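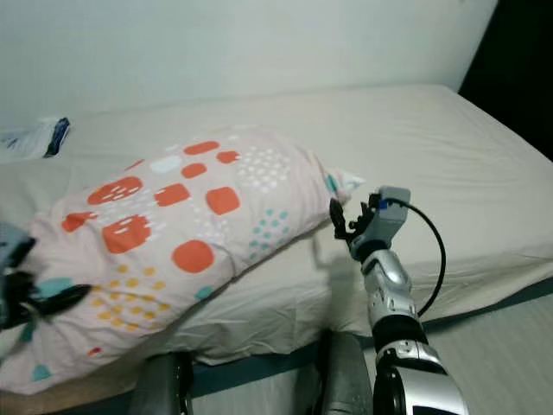 第 2 页

Flandon 房屋改建 常见问题（施工期间与完工以后）

报价和合同的问题在上一页。这一页讲开工以后的事，电话里被问得多的都搬过来了，想到哪写到哪，顺序有点乱，见谅。找不到的直接打办公室，或者来 Tulthorpe 的门店，261 号，门口有斜坡那家。

开工前我要准备什么？

钥匙一套。停车的地方跟邻居说一声。要动的房间搬空，搬不动的大件告诉我们，我们来挪，但里面的东西请先拿出来。贵重的、易碎的、有感情的，一律自己收好，别留在施工的那层。鱼缸也算大件，鱼不归我们管。

还有冰箱。厨房改建的话冰箱要有个临时的位置，插座要够得着。很多人到当天早上才想起来。

工人几点来？

早上八点到，卸料，八点半以后才开始出大的声音。下午四点半收工扫地。房子在排屋中间的话我们会再往后推一点，看邻居。有夜班的、有婴儿的，提前讲，能调就调，拆墙那几天调不了。

谁管我的工地？

每个工地有一个现场负责人，名字和手机写在合同第一页。旧房加建、承重墙拆改这类活基本都是 Thanakorn Saengthong 在管，他在工地的时候不太接电话，发短信比较快。改动只跟现场负责人说，不要跟正在砌砖的师傅说。师傅人好，会答应你，然后图纸上没有，然后验收的时候大家一起头疼。

施工期间可以住在家里吗？

看做什么。只动一层、有独立的卫生间，可以住，灰尘难免。两个卫生间同时改，不行。楼梯要换，不行，最少要出去住几晚。屋顶掀开的话我们会搭防雨棚，底下能住，但吵，刮风的晚上篷布响得厉害，睡得浅的人建议找亲戚。

有小孩的家庭，我们会在施工区和生活区之间做一道木龙骨加塑料膜的隔断，带拉链门。请不要让小孩拉拉链玩。拉链坏过很多次了。

停水停电怎么通知？

前一天下午短信。一般上午停，中午恢复。换总闸要停一整天，这种会提前一个星期说。家里有医疗设备需要用电的，签合同时必须告诉我们，上一页也写了，再写一遍。

灰尘到底有多大？

大。尤其是开槽和打磨石膏那几天。我们有吸尘设备接在打磨机上，能收掉大部份，剩下的会飘。隔壁房间门缝用胶带贴一下，衣柜也贴。烟雾报警器我们会套上罩子，收工时摘掉。要是晚上发现罩子还在，请自己摘一下并且骂我们。

发现问题了怎么办，比如墙里有意外？

老房子几乎都有意外。常见的：没有过梁的窗洞、被虫吃过的楼板托梁、以前的人用报纸和水泥堵的烟道、不知道通到哪的电线。处理办法是停下来，拍照，现场负责人写一张变更单，写清楚要做什么、加多少钱、加几天。你签了再做。没签不做。除非有危险，比如梁要掉，那先撑住，撑的钱不另算。

变更单一式 2 份，一份你留着，别扔。验收和以后卖房子都可能用到。

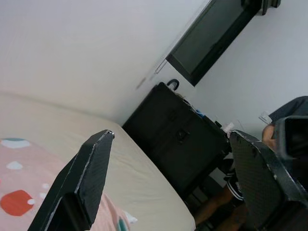
关于阁楼、卧室和保温

阁楼改卧室，层高不够怎么办？

先量。量屋脊下面到托梁上面的净高，自己量的不算，我们还要来量，但自己先量一次心里有数。不够的话有三条路：降楼下的天花、抬屋顶、放弃。降天花会影响楼下两间房，线脚保不住。抬屋顶要审批，时间长。放弃是最便宜的，我们每年都会劝几家放弃，改成储物间，铺好板，装个像样的梯子，也挺好。

阁楼夏天会不会很热？

会比楼下热，这个没办法骗人。保温做厚、屋面留通风层、天窗装外遮阳，三样做齐了差别很明显。只装空调不做保温的方案我们也接，不过会劝你。

你们用什么保温板？

现在主要用 Räsänen 的木纤维板，斜屋面和内墙都用。比泡沫板重，切起来费刀片，灰也多，但是隔音好一截，下大雨的时候听得出来。预算紧的地方用矿棉。旧砖墙内侧我们不贴不透气的板，问了也不贴，墙要能往里干。以前别家贴过泡沫板的墙我们拆开看过不少，后面那个味道。

内保温要占掉多少面积？

看厚度。小房间会心疼。通常只做外墙那一面，窗洞侧边用薄的。床原来能横着放、做完放不下的情况发生过，所以开工前请把床的尺寸报给我们，床架的外尺寸，不是床垫。带床头板的连床头板一起量。衣柜如果是定做的，等墙面做完再下单！！不要看着图纸就下单。

新做的石膏墙什么时候可以刷漆？

等颜色全部变浅、变均匀。深色的斑还在就是还没干透，不要急着刷。冬天慢，夏天快，开窗比开暖气有用。第一遍要用兑水的，让墙吸进去。直接上厚漆会起皮，起皮了不在保修里，这条合同有写。

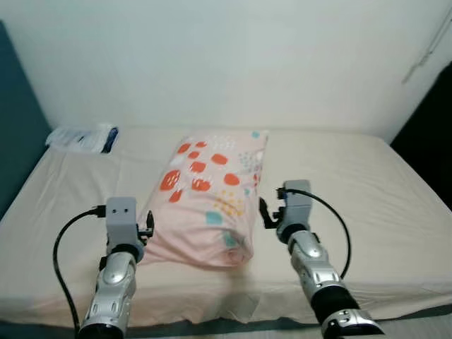 墙面颜色怎么选，我们的答案一直比较无聊：卧室先上一遍米白，住一阵再说。新房间的光线要住进去才知道，朝北的早上发蓝，斜屋顶下面下午又发黄，色卡在店里看的不准。米白后面什么都能放，奶油色的床单、深青色的竖板、粉底带橙红色块的枕套，搁在一面素墙前面都不打架，想要颜色从布上找就行，换起来也便宜。真的要做深色墙，只做床头那一面，而且要把插座面板一起订好，白面板在深墙上很跳。小样我们可以刷，4 个颜色以内不收钱，刷在要刷的那面墙上，不刷在纸板上。早中晚各看一次再定。

踢脚线和门套可以保留旧的吗？

可以，拆的时候小心拆，编号，放一边。松木的老踢脚线拆下来会裂一些，要有心理准备，缺的那几段能找木工按原样铣。铣刀要单独配的话有一笔开刀费，走变更单。涂了很多层老漆的，打磨前要测铅。测出来有铅就不干磨了，用脱漆膏，慢。

地板会响，能修吗？

能，大多数是钉子松了，或者托梁跟板之间有缝。趁地板掀开的时候修最省，铺完地毯再来找我们就要重新掀。先跟现场负责人走一遍，哪里响哪里贴胶带。穿袜子走，穿鞋听不清。

床后面那面墙冬天潮，怎么回事？

床头和衣柜顶着外墙，后面空气不动，墙面冷，就结露了。拉开一个手掌的距离，情况会好很多。还潮的话再查：外面的落水管有没有漏，勾缝有没有掉，花坛的土有没有堆得比防潮层高。查完这些才轮到谈防潮处理。上来就要给你墙里打药水的公司，多问几句。

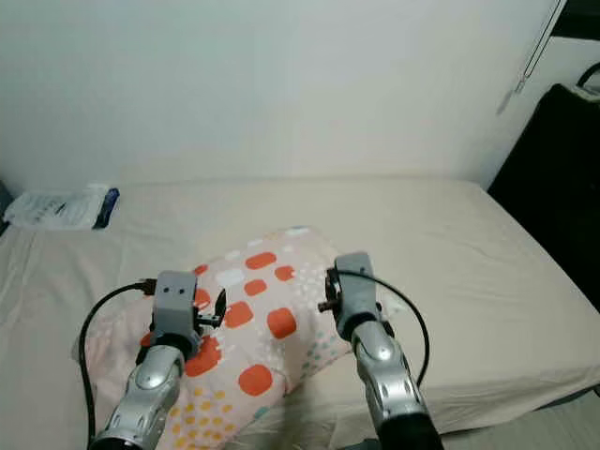
靠墙的床和花枕头。

壁炉可以留着用吗？

能不能用要看烟道。先通，再做烟雾测试，漏的话要下不锈钢内管。我们不直接装炉子，炉子这块交给有资质的安装师傅，常合作的那家装 Firelura 的木柴炉比较多，别的也装。炉子自己买好了也行，但型号先发来看，炉膛洞口不够大的时候要凿，凿之前要看上面的过梁是什么做的。

不用的壁炉请不要封死。要封就留通风格栅，烟囱顶上加帽。封死的烟道里面返潮，过几年胸墙上一圈黄渍，怎么刷都透出来。

卧室里的壁炉一般建议停用，留个样子，格栅装在炉口下面，看不太出来。

窗户换还是修？

木窗能修先修。底下那根横料烂了可以接，玻璃腻子掉了可以补，加密封条以后漏风能少很多。上下推拉窗的绳子断了换绳子就好，不用换窗。整扇换的情况：框烂到墙里了，或者以前有人拿发泡胶糊过一圈，一拆全散。保护区里的房子换窗要先问规划，我们帮你填表，批不批不归我们。

隔音能做到什么程度？

跟邻居共用的那面墙，做独立龙骨加矿棉加双层板，说话声基本没了，低音还在。脚步声从楼上来的话要从楼上的地板做起，在自家天花下面做效果打折。别信那种薄薄一层贴上去就安静的材料。

材料可以自己买吗？

瓷砖、灯、龙头、门把手，可以，欢迎。要求两条：施工前一周到现场，多买一成损耗。自己买的材料我们不保修，装的手工保修。水泥、木料、石膏板、防水层请不要自己买，牌子混了以后出问题说不清。网上买的龙头请检查接口尺寸，退换很费时间，师傅来了装不了，那半天的工还是要算的。

剩下的料归谁？

归你。油漆罐会写上房间名，放在楼梯下面或者你指定的地方。整砖留一箱，以后补用得上。零碎的我们拉走，垃圾箱的费用已经在报价里。请邻居不要往我们的垃圾箱里扔床垫，这个说出来得罪人，但是每次都有。

工期拖了怎么算？

因为我们的原因拖，合同里有每周扣多少，照扣。因为天气、审批、变更单、自购材料没到，顺延。每星期收工前现场负责人会发一份进度，下周做什么、等什么、需要你定什么。需要你定的那一栏请尽快回。瓷砖缝颜色拖了两星期的那家，你们知道我说谁，没有怪你们的意思。

付款分几次？

分阶段，做完一段付一段，每段做完了一起走一圈，没问题再付。不收现金。我们换银行帐号一定会打电话，光凭邮件说换帐号的，不要付，先打给办公室核对。这种骗局在建筑这行很多，三月份刚有别家的客户碰上。

验收怎么走？

分两种。一种是建筑规范的检查，检查员来，基础、结构、保温、排水、完工各看一次，由我们约。另一种是你自己的验收，白天来，别晚上开着灯看。带一卷美纹纸，哪里不满意贴哪里，贴多少都行。贴完现场负责人列单子，2 周以内处理完。尾款在单子清完以后付。

验收时常漏看的：窗能不能全开，门在地毯铺上以后刮不刮，阁楼检修口的盖子，室外水龙头，每个插座。

会有什么文件给我？

完工证书、电气证书、燃气那边的（如果动过）、窗户的、变更单副本、隐蔽工程照片。照片很有用，墙里的水管电线走哪里都拍了，以后挂镜子钉架子之前翻一下。文件发邮件，也给一份纸的。纸的请放在不会受潮的地方，不要放阁楼角落里。

保修多久？

手工部分写在合同里，从完工证书那天起算。新石膏的细裂纹属于正常收缩，过完一个采暖季我们来补一次，不收费，补完你自己刷漆。门窗因为季节卡住，先等等，湿度下来常常自己就好了，卡得很厉害再叫我们来刨。

漏水请马上打电话，不要等。先关总阀。总阀在哪，交房时会带你看一遍，还会挂个牌子。

报修找谁？

完工后的事不要再找现场负责人了，他们在下一个工地，会忘。打办公室或者发邮件，写地址、房间、照片一张近的一张远的。白天能不能进门也写一下。

你们接小活吗？

接一些，老客户优先。换一扇门、补一块天花这种会攒在一起，同一片区域一天跑几家，所以时间没法给得很准。急的话我们可以推荐 Tulthorpe 本地的单干师傅，推荐归推荐，价钱你们自己谈。

冬天能施工吗？

室内照做。砌砖和抹外墙要看气温，夜里结冰就停，停的时候做里面的活。混凝土浇完盖保温毯。想赶在过年前住进去的，夏天就该来谈了，秋天来谈的基本赶不上，说得直一点省得大家难受。

可以去看你们做过的房子吗？

可以，有几家老客户愿意开门给人看，要约，脱鞋。在建的工地也能看，得戴安全帽，鞋底要厚，我们这边有备用的帽子，没有备用的鞋。

没找到答案

下一页是审批和邻居界墙协议，问题更多，还在整里。急的打电话，中午十二点到一点没人接，吃饭。

上一页 | 第 2 页 | 下一页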